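Teaching by demonstration > Data collection > Hand-held grippers vs leader arms for cloth

11 replies

tobermory_k
Posted Oct 24, 2020

We are setting up to collect demos for laundry handling. The task is take an item out of a pile, find two corners, spread it, then load it or fold it depending on what it is. Two arms, parallel jaw grippers on both.

For the last contract we drove the arms by remote control with a pair of leader arms from Jalance, and it was fine for boxes and bottles. For cloth I'm finding it very slow. My boss wants to buy a set of hand-held grippers so people can just pick things up and do the task themselves, and have the arms copy it later. I'm not convinced. Has anyone here done both on fabric?

Budget covers one or the other.

wrenfield
Re: Hand-held grippers vs leader arms for cloth

Done both. Hand-held for cloth, every time. With the leader arms our operators took several minutes to spread one pillowcase and they were tired after an hour. With the hand-helds a new person was doing it at a reasonable pace the same afternoon.

The reason is feel. You can tell through the handle when the fabric is coming tight. Through a remote arm with no force feedback you are guessing from the camera view.

dsouza_m
Re: Hand-held grippers vs leader arms for cloth

I'd be careful with that. You can feel it, the robot can't. Your operator stops pulling because their wrist told them to stop, and none of that is in the recording unless you've put a force sensor in the handle. The policy only sees the camera and the jaw position. With remote control the operator has the same poor information the robot has, so what they do is at least learnable.

We threw out most of our first hand-held set for that reason.

wrenfield
Re: Hand-held grippers vs leader arms for cloth

Threw out how many?

dsouza_m
Re: Hand-held grippers vs leader arms for cloth

Close to 2,000 episodes. Not all because of force. A good share were bad because people were reaching in ways our arms can't reach.

G Cervantes
Re: Hand-held grippers vs leader arms for cloth

Gumaro Cervantes here, I look after demo collection at Ranjbar. We run hand-held for almost everything soft now, and kept a leader rig for anything with a button or a latch.

dsouza_m is right about reach and it's the part people skip. A person will cross their wrists, step back, lean over, lift an elbow. The arm bolted to the table will do none of that. What we do is tape a box on the floor and one on the table, and the demonstrator's feet and hands stay inside them. Then every recording goes through the arm model before anyone labels it, and whatever won't solve gets dropped.
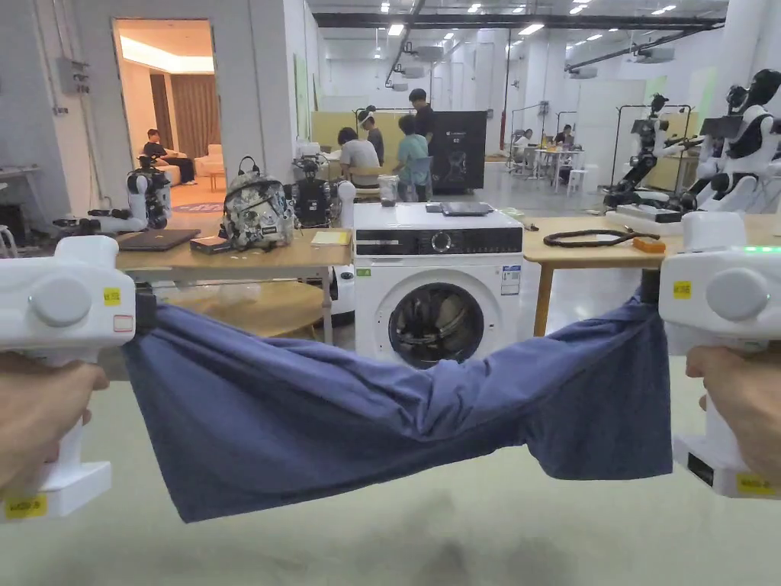
On stretching, tell your people to pull until the top edge lifts and then stop. A soft loop in the middle is fine. If they pull it dead straight the real arms will try to match those positions exactly, and if the grip is a centimetre off on either side something slips or the motor faults. We lost a week to that. Leave slack and the playback is much more forgiving.

Second thing, keep both grippers in the head camera view for the whole move. People drift wide when the item is big. If one jaw leaves the picture for half a second the tracking usually recovers but I wouldn't count on it.

Third, change the fabric colour. Our first batch was nearly all one colour of towel and the policy fell over the first time it met a striped one.

tobermory_k
Re: Hand-held grippers vs leader arms for cloth

Thanks, that's useful. What sort of drop rate do you get from the reach check?

G Cervantes
Re: Hand-held grippers vs leader arms for cloth

First month we kept 31 percent. Once the tape was down and people had been shown their own failures it went to roughly 80. It has stayed there.

pell.hutchings
Re: Hand-held grippers vs leader arms for cloth

Disagree with the slack advice, or at least it depends on the task. If the next step is laying the item flat for folding you need it close to tight or you lay down wrinkles and the fold is garbage. We have demonstrators pull snug, and we cap the arm force in the controller so it gives a bit at the end. The tension problem gets sorted on the robot side and the demo can look the way you want the job to look.

For loading a washer, sure, slack is fine. You're only bunching it up again.

Also nobody has mentioned jaw pads. We were using the smooth ones that came with our Boltton set and denim kept creeping out. Swapped to ribbed rubber, same pads on the hand-helds and on the arms. They have to match. If your hand-held grips better than your robot does, you are teaching it things it can't do.

G Cervantes
Re: Hand-held grippers vs leader arms for cloth

Fair on the folding. Ours was mostly loading. Not every controller lets you cap force that easily though, ours didn't at the time.

Agree on the pads.

ottilie29
Re: Hand-held grippers vs leader arms for cloth

I'm one of the people who does the demos, so from that side. The grippers get heavy. Ask for the weight before you buy. Our shifts are set in blocks of 29 minutes because that's how the recording software splits the files, with a break between, and by the third block my thumb is sore from the trigger. Demos from the end of the day are sloppier, and I've told our lead that more than once. If you're looking for bad episodes, sort by time of day first.

Leader arms are easier on the hands but I found them maddening for anything with a corner to find. You pinch, miss, pinch, miss. I'd still take the hand-helds.

tobermory_k
Re: Hand-held grippers vs leader arms for cloth

OK. I think we go hand-held, matched pads, tape on the floor, reach check before labelling. I'll ask about force limits on our controller before deciding how tight we pull. There's a Rekitz set we can get on trial until December, so if it goes badly we still have the Jalance arms in the cupboard.

dsouza_m
Re: Hand-held grippers vs leader arms for cloth

Keep the leader arms set up if you have the bench space. Even a small batch of remote control demos on the real robot is worth mixing in. We found it helped most with the moment of letting go, which the hand-held data was poor at. People open the jaws and whip their hand away, and the robot drags the cloth with it.

wrenfield
Re: Hand-held grippers vs leader arms for cloth

We just tell people to open, wait a beat, then move. Didn't need the remote data for that.

dsouza_m
Re: Hand-held grippers vs leader arms for cloth

You must have more patient people than we do. Ours forget by the second block.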